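Hand-held grippers get a tune-up bench of their own at Cismont

People who borrow the hand-held grippers from the Cismont workshop will find them running a good deal more smoothly this spring, thanks to a maintenance bench that opened at the back of the shop last week and has hardly been quiet since.

The grippers are simple-looking tools. You hold one in your hand, squeeze, and a pair of jaw fingers closes on whatever is in front of you, so that a robot arm with the same sort of fingers can later be taught to do the same job from the recordings. They go out to homes all over town, where borrowers use them to pick up toys, cups, socks and whatever else is lying around the living room, and they come home again with plenty of wear on them.

"We were fixing them on the corner of somebody's desk, with a screwdriver in one hand and a sandwich in the other," said Anouk Segers, who runs the lending program and who was kind enough to spend most of an afternoon showing a visitor how it all works. "They are good tools and they deserved a proper bench, with a good lamp and a decent chair."

There are 16 grippers in the pool, and each one now gets a check after every 30 hours of use, whether or not the borrower has noticed anything wrong. Murray Grimshaw does most of the bench work. He begins with the finger pads, pressing each one with his thumb to feel whether the edge has started to lift, and he cleans them with a damp cloth and lets them dry before going any further (he is firm about this, and about keeping alcohol wipes well away from them!). A pad that has gone shiny or hard gets peeled off and a new one goes on. Borrowers sometimes ask whether the pads have to match in color, and the answer is no, as long as they are the same thickness.

After that come the pivot screws on the linkage arms, which are Grimshaw's particular interest. Too loose and the fingers wobble sideways when they close on something small. Too tight and the squeeze gets stiff, and by the end of a session your hand will tell you all about it. He snugs each screw down, backs it off a touch, and works the jaws open and shut for a while, listening as much as looking. A dab of thread locker goes on last, and the tool sits overnight before anyone is allowed to take it out again.

The last step is a closing test against a set of metal blocks, to make sure the opening the gripper reports is the opening it really has. Lawal Onuoha wrote the small program that runs the test, which he named Clinach, and it keeps a page for every tool in the pool. If the reading drifts by more than 2 millimeters the gripper stays on the shelf until it has been set again from scratch. Onuoha says most of the drift he sees comes from grit in the linkage, and he would be very grateful if borrowers would brush off crumbs and pet hair before packing up.

The bench logged 87 checks during its trial run, mostly pad changes, along with one bent arm that had been sat on and was straightened without much fuss.

Borrowers who would like to learn to do the simple parts at home are welcome to a hands-on evening in May, led by Segers and Grimshaw. Spare pads and a little bag of screws will be handed out to everyone who comes, and Cremilda Holanda at the front counter is taking names. Anyone with a gripper that squeaks, sticks or wobbles in the meantime can simply bring it in and leave it with her.

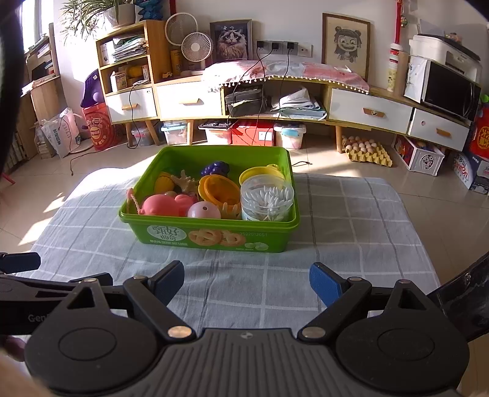
A hand-held gripper, with its blue finger pads and the pivot screws on its linkage arms, in front of a box of toys.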